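Running a Block Stacking Station for Early Learners

Block stacking is one of the first activities offered in the Penico program. It asks a child to judge size, plan a movement and release an object with care. The steps below are intended for classroom staff and for families who wish to continue the activity at home.

What you will need

A set of plain cubes of matching size, in at least two colors. A matte finish is preferred, as glossy cubes tend to slide. A table with a smooth, level top and rounded corners. Our rooms use white folding tables, and the Nalter set of 168 cubes serves a full classroom for the year.

Preparing the table

Open the table fully and confirm that each leg is locked. Press down on the corners to check for rocking. Wipe the surface with a damp cloth and allow it to dry. Set out only two cubes per child at the start; the remainder should stay in the storage bin until they are called for.

Leading the activity

Sit beside the child, on the side of the hand the child does not favor. Place the first cube flat on the table and name its color. Pick up the second cube slowly, using the thumb and two fingers, and hold it above the first for a moment before lowering it. Let go, then draw the hand straight back. Staff should not speak while the hand is moving, so that the child attends to one thing at a time.

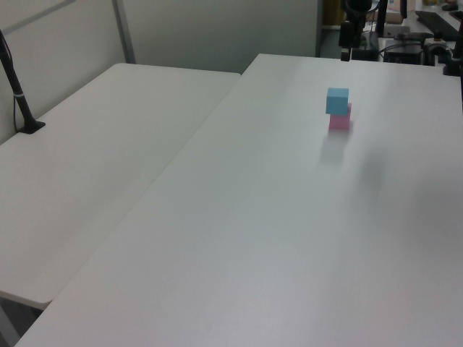
A small offset between the upper and lower cubes is acceptable at this stage. Do not straighten a child's tower. If the child notices the overhang and wishes to correct it, allow time for this, and accept that the tower may fall. Edges that line up exactly are a goal for the later sessions.

Once the child can build a tower of two without help, offer a third and a fourth cube. Most groups work with towers of 4 by the end of September. Towers of 6 belong to the second unit and should be built toward the middle of the table — a long fall to the floor discourages younger children and damages the cubes.

Closing the session

Ask the child to take the tower down from the top, one cube at a time, and return each cube to the bin. Record the tallest tower on the Gevach progress sheet. Questions about the sheet may be directed to Jong-dae Hong, program coordinator.

Related items
Sorting by Color: First Steps
Caring for Folding Tables
The Ambrosio Pouring Exercise
Gevach Progress Sheet: Notes for Staff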